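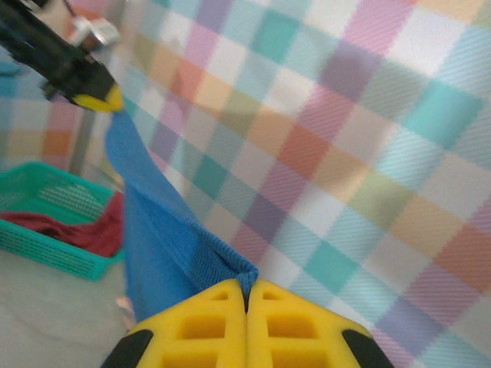
How does a robot learn to fold laundry? Same way you learned to tie your shoes. Practice, and lots of it! But a robot can't just watch you once and get it. It needs examples. Piles of them. One example = one try at one job, start to finish, saved on a computer. Stretching a blue towel between two grippers, say, so it goes tight like a rope. A person steers the grippers, the computer remembers every move. Then agian. And again.

At Hakitz, Tassanee Chantharasri and her team saved 252 tries in June. Towels, stripy cloths, stuff in baskets. Messy ones too, all crumpled up. If every towel started out neat the robot would get stuck on a messy one.

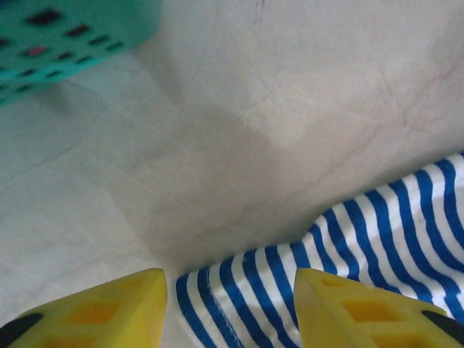
What happens to the tries that go wrong?
Some get saved too, with a label that says "missed" or "dropped." The computer can compare them with the good ones and learn what to stay away from.

Try it at home: pick up a sock 15 times, a diffrent way each time. Write down how you did it. Those are your examples!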